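## 3. Where things go on a shared table

Our project looked at how shared tableware is stored at Prirley, a student house with one kitchen table and very little cupboard space. The table has to hold dishes, mugs and whatever produce came in that week, and still leave room to eat.

In April we wrote down each time an item was put back after use. The log has 2464 entries. In 156 of them the item was left somewhere other than its agreed place - mostly mugs.

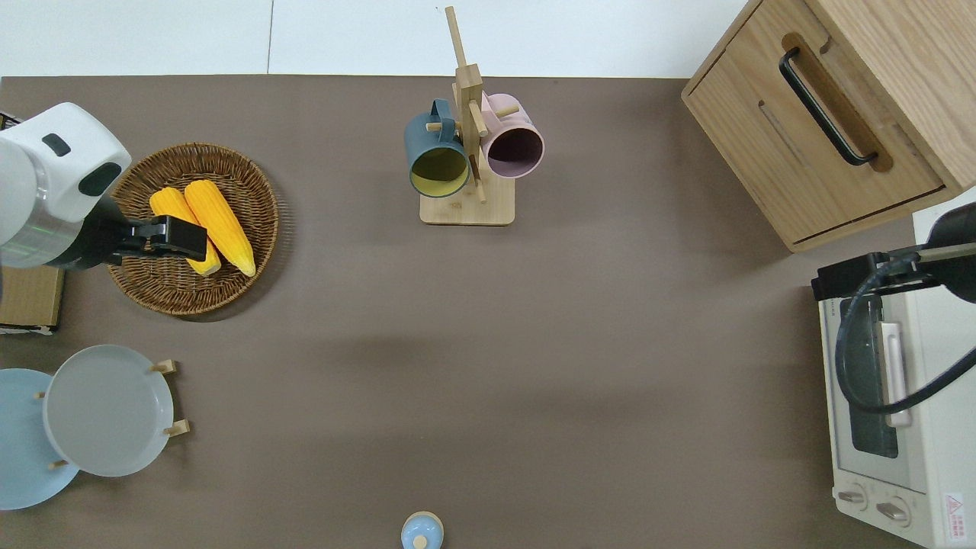
*Figure 2. Corn in the wicker basket, mugs on the mug tree, plates in the wooden rack.*

The plate rack gave the least trouble. Plates stand upright between the pegs, and residents told us they could take one without moving the others. The mug tree worked less well at first, as people hung mugs only on the arms closest to them.

The basket was added last. We chose a shallow one so that produce stays in view - earlier, vegetables kept in a deep box were forgotten. Corn has to lie flat in it, and a full basket leaves no space for fruit. We would try a second basket next.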